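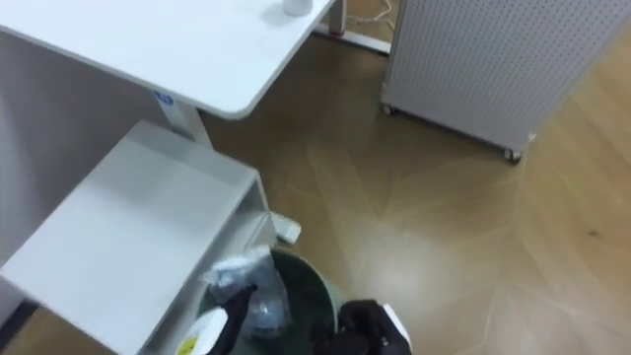

Reading the Room: How Fans Date a Celebrity Breakup

Project report, Media and Audiences, Arnitz College

3 Comments 14 Shares

Our group looked at how readers of entertainment news decide when a famous couple has split up, before either person confirms it. We used the public comment threads on Drandier, a gossip site, and collected 600 comments posted under stories on 6 couples. Collection ran through November.

Two of us coded every comment separately. A comment was marked as a "claim" if it said the couple was over, and we noted what evidence the reader gave. Where we disagreed, we read the comment again together and settled on one code.

The most common evidence was a deleted photo. Unfollowing came second. Missing a premiere or an awards show came up less than we expected, and 30 comments gave no evidence at all — most of these just said the writer could tell.

Readers rarely changed their minds in the same thread. When a publicist denied the split, many treated the denial as more proof. The Zosinard threads were the main exception. That couple posted a vacation video together, and the claims dropped off the same evening.

We had to drop 2 threads from the Parsons story after the site closed comments and hid the older replies. We replaced them with threads from the following week, so that couple's numbers are harder to compare with the rest.

The coding sheet is in Appendix B.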